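Inicio | Foros | Brazos y pinzas | Reseñas | Buscar | Registro
Imprimir | Enviar por correo

Tema: Kit de pinza Ammann para bimanual, ¿compensa?

wullov_lab
Tengo presupuesto para un kit de dos brazos y dudo entre el de Ammann y montar yo las pinzas sobre los Funota que ya uso. El uso sería recoger fruta y piezas de menaje y dejarlas en recipientes. ¿Alguien lo tiene en marcha? Me interesa sobre todo la repetibilidad de apertura y si el soporte de cámara viene incluido.

ejes_y_pares
Lo tengo desde febrero. Soporte incluido, cable no. La apertura repite bien en frío; tras 40 minutos de ciclo continuo hay que rehacer el cero o el dedo inferior empieza a cerrar antes. El firmware 4 lo corrige en parte. La documentación viene en inglés y en checo, traducida por un tal Oldřich Dvořáček, y la versión checa está más completa.

Pongo una captura de la cámara de cabeza con la tarea de fruta a cesta.

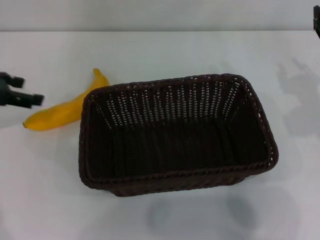 Aproximación al plátano con la pinza abierta, cesta vacía.

El plátano queda medio tapado por el lado izquierdo de la cesta, así que el agarre se planifica hacia el extremo libre. Con el controlador de serie esa trayectoria sale aceptable. Con mesa blanca mate conviene bloquear la exposición.

tornillo_m3
Discrepo en lo del firmware. Con el 4 me empeoró la latencia y volví al anterior. Tampoco veo aceptable entrar tan pegado al tablero con dedos así de angulosos: con fruta madura marca la piel. Yo les puse funda de silicona.

Sobre la captura: esas sombras en la parte baja de la mesa me darían problemas de segmentación. ¿Luz cenital única?

ejes_y_pares
Panel único, sí. La segmentación aguanta porque el amarillo separa bien del fondo; la cesta marrón oscuro es peor, el interior se va a negro y la profundidad del fondo no es fiable. Para depositar uso la altura del borde y un desfase fijo de 30 mm. Lo de la funda lo comparto, pero quita recorrido útil.

greratbridge_sur
Compré el mismo kit y lo devolví. La pinza es correcta, el problema fue el servicio: 19 días para responder a una consulta de garantía. Si ya hay Funota en el taller, yo montaría las pinzas por separado y gastaría la diferencia en una cámara de profundidad decente.

tornillo_m3
A mí me contestaron en dos días. Depende del distribuidor.

wullov_lab
Gracias. ¿La brida de los Funota es compatible sin adaptador?

ejes_y_pares
No. El patrón de taladros coincide, el centrador no. Hay que tornear un anillo o pedir el adaptador, que se vende aparte. Mira la revisión de la brida antes de encargarlo, hay dos.

Imprimir | Enviar por correo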